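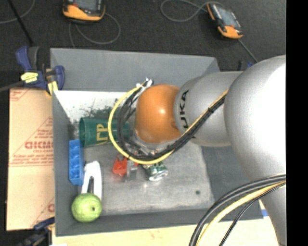
Visit to the Novano open day, October

Novano handles returned and unclaimed household goods for several shops and mail order firms. Most of it is small stuff: cups, lunch boxes, brushes, toys, kitchen tools, things that come back in a torn box or with no box at all. The building is on the Kandus estate, past the tyre place, and the entrance is round the back. The open day ran from ten until three and you had to book a slot. Mine was the 11.20.

I went because I help run a reuse shop and we have the same problem on a much smaller scale. We get mixed bags of small items and they sit in a heap until someone has a free afternoon. I wanted to see how people who do it all day go about it.

We signed in, were given a visitor badge and a pair of soft overshoes, and waited in the canteen with tea. Ataberk Kahraman took our group round. He used to work on the sorting floor and now looks after the layout of the building, so he knew where everything was and why it had been moved there.

The goods-in bay is where the day starts. Everything arrives in cardboard cartons on pallets. The cartons are opened at waist height on long benches and tipped gently into open grey bins. They use the one type of bin all through the building, plain grey with straight sides and no lid. I asked why grey. Ataberk said they had tried white bins, which showed every mark and looked dirty within a week, and blue ones, which made it hard to spot blue items. In grey, most things show up. A dark green cup is easy enough to see in one, which I would not have expected. The older bins get scuffed on the floor inside, and those are kept for general use while the newer ones go to anything that has to be photographed for resale.

The main rule on the floor is to keep bins shallow. New starters want to fill them. A full bin looks like progress but the person at the next bench then has to dig, and things get chipped on the way out. They stop when the items have begun to cover each other. For mugs and cups that is quite soon, as a cup on its side takes up a lot of room and rolls. We have been stacking ours three deep at the shop, so that was the first note I wrote down.

Cups get a station to themselves. They are one of the most common items, mainly because of promotions: a firm orders too many with a name on the side and the remainder comes back. The printed ones are kept apart from the plain ones. Plain cups can be sold singly. Printed cups go out in mixed crates to cafés, camps and schools, who mostly don't mind what is written on them. One lady in our group asked if the lettering could be taken off. It can on some, with a lot of rubbing, but it isn't worth the time.

Each shelf bay has a number and a short word on a card, in large letters, at eye level. There are 56 bays. The numbers run along one side and back down the other, so bay 1 faces bay 56 across the aisle. That confused me until Ataberk explained that you can then walk a loop and end up where you began. Heavy things are on the lower shelves. Glass is at bench height only, never above.

After the cup station we saw the washing area, which was smaller than I had pictured. Two deep sinks, a pass-through dishwasher and wire racks for drying. Only things for food and drink go through it. Soft toys go elsewhere, to a laundry firm called Polat, and come back bagged. Items leave the drying racks the next morning at the earliest, as anything packed with a bit of water in it comes out smelling.

Packing was the part I liked best. There were three benches and each had paper on a roll at the left, tape at the right and a flat clear space in the middle. The packing paper is Jundanex, a crinkled brown sort that grips itself, so you need hardly any tape. We were all allowed to wrap a cup. You lay it on its side at a corner, roll once, tuck the paper into the mouth, roll again and fold the end under. Mine came out like a cabbage. The standard crate holds 23 wrapped cups, an odd number that comes from leaving one corner free for the packing slip and a folded spare sheet.

They had put up some numbers on a board by the office. The only one I copied down was that 71 per cent of what comes in goes out again to be used. The rest is broken, missing a part or too worn, and is split for recycling by material. Someone asked about the pieces that lose their lids. There is a lid shelf, and it is as bad as you would think.

Practical points for anyone booking next time. Parking is tight and there is a bus stop on the main road, five minutes on foot. The floor is level throughout and there is a lift to the canteen. It is cold in the goods-in bay with the doors up, so take a coat. The tour took an hour and a quarter, including questions. Children over eight were welcome and there was a sorting game for them in the canteen. Tea was free and the flapjack was £2.

We have since bought six second-hand grey bins for the shop and cleared a bench for the cups. The bay cards are next, once we have agreed what to call the shelf with the jelly moulds on it.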